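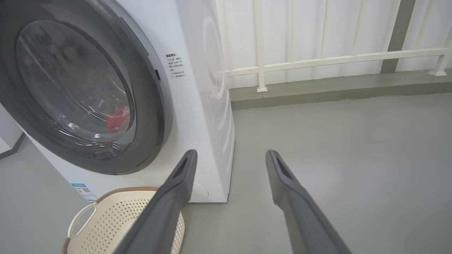

How does the controller decide that it is safe to reach for the door of a washing machine when the wrist camera sees only part of it?

It waits until the door rim and one straight edge of the cabinet have been matched to the stored model in the same view, and it moves slowly until both have been found.

Figure 1. Wrist camera view of a front-loading machine with a round door and a tinted window. Both gripper fingers are open, and a laundry basket stands in front of the lower corner of the machine.

4.2 Locating the door from a partial view

The laundry task places two demands on perception that the earlier table-top tasks did not. The object is larger than the field of view at working distance, and its most useful feature, the door, is largely glass. In Figure 1 the door rim runs out of view at the top and left, and the window carries pale reflections of the room. A detector trained on whole appliances gave poor results on views of this kind, and the Tridcombe software therefore treats the machine as a set of parts.

Three part types are used: the door rim, the straight edges of the cabinet, and the line where the cabinet meets the floor. The rim is fitted as an ellipse from whatever arc is visible. The fit is accepted only if the arc covers enough of the curve to fix its centre, and the threshold was set by hand on the Starnville training set, which holds 3000 wrist views. A further 896 views were kept back for testing. No view from the test homes was used for tuning.

Clothing seen through the window, such as the red item low in the drum in Figure 1, is passed to a separate module named Plula. Its output is a rough region and a confidence value. The region is never used to guide the fingers while the door is closed, as the curved glass shifts the apparent position of anything behind it. It serves only to tell the planner whether unloading should be added to the task list.

4.3 Planning around the basket and the fingers

The fingers are masked before any part is fitted. Their outline is computed from the joint readings and widened by a small margin, which removes most false edges at the cost of some floor. The basket is handled as an obstacle with an upright box around it. Where the basket overlaps the cabinet, the cabinet edge is continued behind it as a straight line, and the hidden portion is given a lower weight.

The planner proposes up to 300 approach paths per cycle and discards those that enter the basket box or bring the wrist too near the floor. The remaining paths are ranked by length and by how much of the door rim they are expected to keep in view. Joint commands are sent at 30 Hz through the Ikeda control layer, which can stop the arm without waiting for the planner.

One weakness remains. White cabinets against white walls give faint edges, and the side panel may then be placed too far back. The error matters little for the door itself — the rim is dark against the front panel — but it affects paths that pass beside the machine. Depth readings on the side panel were tried as a remedy and are reported in Section 5.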